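Saimi Riihimäki

1/ I've been keeping notes on what produce gets thrown out in our building. 14 households on Draltthorpe signed up in June. Here's what I have so far.

2/ Most of it is greens. People buy a big bag for one salad and the rest turns to slime in the drawer. Herbs are second. Eggplant came in higher than I expected.
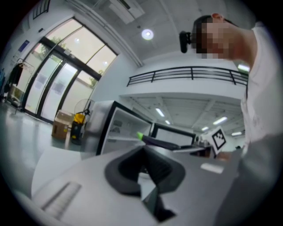
3/ Of the 63 items people logged, 49 were bought without a meal in mind. That was the strongest pattern in the list. Stuff bought for a certain dinner mostly got eaten.

4/ The big Wednesday shop seems to be part of it. Dadesgate marks down vegetables that night and everybody on my floor goes. Cheap zucchini is still waste if it sits until the next Wednesday.

5/ Two households switched to shopping every other day at Hinojosa, the small place by the bus stop. They logged almost nothing after that. They also spent a bit more per trip, so it isn't free.
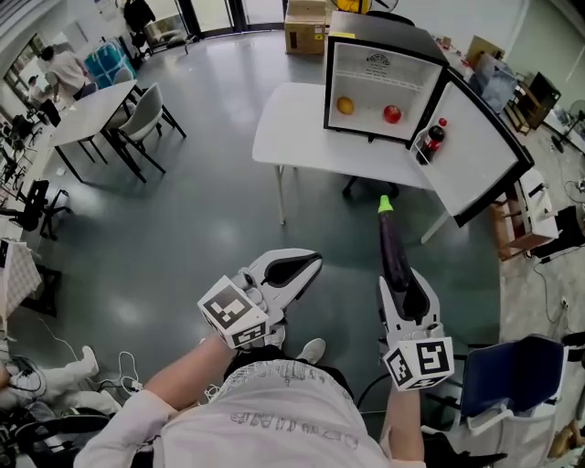

Photo: Saimi Riihimäki

6/ Where you put things matters too. Front of the shelf gets eaten, back of the drawer doesn't. I moved my vegetables up to eye level and put the jam and mustard in the drawer - looks odd, works fine.

7/ For anything going soft: cube it, salt it, roast it on a hot tray, freeze it flat. Good in pasta for about 2 months.

8/ I'm doing bread next. If you're in the building and want a log sheet, they're by the mailboxes.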